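Household Machines and the Modest Chore
Opinion
Themis Vasilakis
28 September 2022

Public discussion of household robots tends to begin with the hardest cases: the full dinner, the sick relative, the flight of stairs. The Skundell program would do better to begin with the kitchen counter at the end of the day, when a roll of tape, a small bottle and a few other items must go where they belong. Few people would call this work. It is nevertheless what most families in Skostbridge named first when my colleague Miyuki Miyazaki asked them in July what they would hand over to a machine.
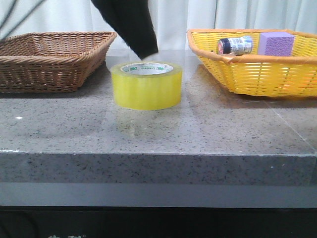
A robot arm above a roll of packing tape, with a basket on either side.

Tape is a fair test of a machine. It is glossy and partly see-through, and it can be held by the rim or across the outside. A person chooses between these without thinking. A machine must settle on one, close its grip with suitable force, and let go at the right height over the right basket. Each step can be taught. The difficulty lies in performing all of them in a home where the basket was moved this morning and the light has changed since noon.

Supporters of early purchase point to success rates. Reiko Kuroda, who advises Drinisus on its service contracts, has argued that a machine which completes 93 of every 100 tidying tasks is ready for sale. I respectfully disagree. In a household that asks for 200 such tasks in a month, that rate leaves 14 failures, and someone must be at hand to notice each one.

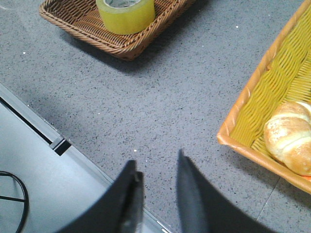
Soft goods raise a further question. Food may be crushed by a grip that would do no harm to a bottle, and a buyer is entitled to know how a machine tells the two apart. Sellers should publish results by type of object, with the failures listed in full. A single average conceals too much.

My view is that machines can now do parts of a chore, under supervision, and that they should be sold on those terms. Public money should wait until a product has completed 1,000 tasks in homes its makers did not arrange.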